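Folleck releases Bronach 2, planning software that has finally met a mangosteen

FOR IMMEDIATE RELEASE

Folleck, the company behind the Druton line of motion tools, today announced Bronach 2, a new version of its perception and planning software for two-finger grippers. The release is aimed at teams who work with small, round, badly behaved objects on surfaces that were never meant for a laboratory.

The first version of Bronach was good at boxes. It was very good at boxes. Customers who handled boxes wrote to say so, and customers who handled anything else wrote too, at greater length. Most of those letters concerned fruit.

Bronach 2 answers them. It treats a pile of mixed produce as a set of separate things that happen to be touching, and it plans the order of picks before it plans any single one. The old version began with whatever it saw first and then seemed surprised when the neighbors rolled.

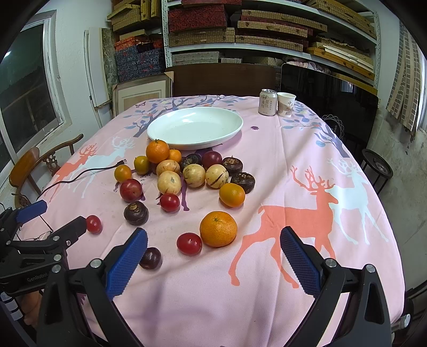
Pick order is handled by a new module called Ziółkowski, which is spelled that way in the menus, the config files and the error messages, so please check your terminal's character encoding before calling support. Ziółkowski scores each object by how free it is, how likely it is to move its neighbors and whether there is room for both fingers. A cherry tomato sitting by itself goes early. A dark fruit wedged under a large orange waits its turn.

The perception side has been rebuilt around surfaces with opinions of their own. Patterned cloth has long been a sore point, and earlier builds were known to plan a careful grasp on a printed flower. Bronach 2 compares the view from the gripper over several moments and asks whether a shape has any height. Printed deer and printed trees are now filed as tablecloth, where they belong. Shiny plates get similar treatment: a bright reflection on glaze is no longer offered to the planner as a small white fruit.

Things on the table that are not part of the job, such as eyeglasses, drink cans and paper cups, can be marked as keep-clear. The planner routes around them with a margin the user sets. The default margin is generous. Our own staff drink a great deal of coffee and would like to go on doing so.

Placement has changed as well. Bronach used to consider a plate full when its middle was full, which gave neat towers and short-lived ones. The new version looks for open space out to the rim, lets fruit touch, and picks a release height to suit the object and whatever is already there. It will also stop and ask if the only space left is on top of something. Users who prefer not to be asked can turn this off, and we wish them well.
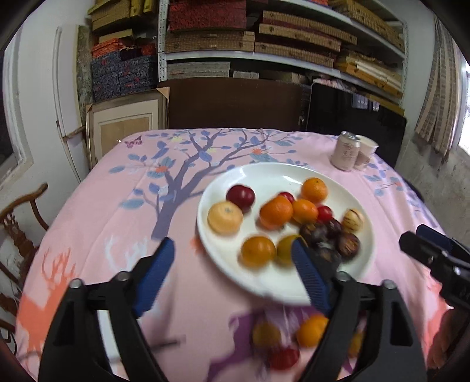 What's new in Bronach 2

Pick ordering through Ziółkowski, with the score for each object shown beside it, so that an odd choice can at least be argued with.

Replanning during motion. If an object shifts while the gripper is on its way, the planner adjusts the approach and carries on. Version 1 would finish the move it had started, as a matter of principle.

Blur handling. Views taken while the gripper is moving fast are given less weight, and are no longer thrown out whole.

Two-gripper work over one table. Each gripper reserves the space it needs and gives it back when done. When both want the same orange, one waits. Which one is up to you — there is a setting, and it has already caused disagreements in our office.

A grasp log limited to the last 4000 attempts, searchable by object and by outcome. The outcome formerly labeled "other" has been split into 10 kinds, including "rolled," "rolled far" and "under shelf."

Fixes

Issue 1877, the oldest open ticket in our tracker, is closed. It reported that dark purple fruit close together was read as one long fruit, and it asked, politely and then less politely, what sort of fruit we had in mind. We have no answer to the second part.

Known limits

Clear plastic is still hard. Bronach 2 will mark a region as uncertain when it sees faint streaks it can't explain, and it will slow down there. Stems are recognized on most citrus but are not yet used for choosing a grasp. Ripeness is out of scope, and the software will place a bad plum with the same care as a good one.

Availability

Bronach 2 ships in March as a free update for everyone with a current Bronach license. Druton users can load it as a plug-in from the same installer. Saved workspaces from the first version will open without changes, though anyone with a workspace tuned for boxes may wish to keep a backup.

About Folleck

Folleck makes control, perception and planning software for grippers and arms. Press questions can be sent through the contact form on the Folleck site, which is read every morning and again at 4 p.m.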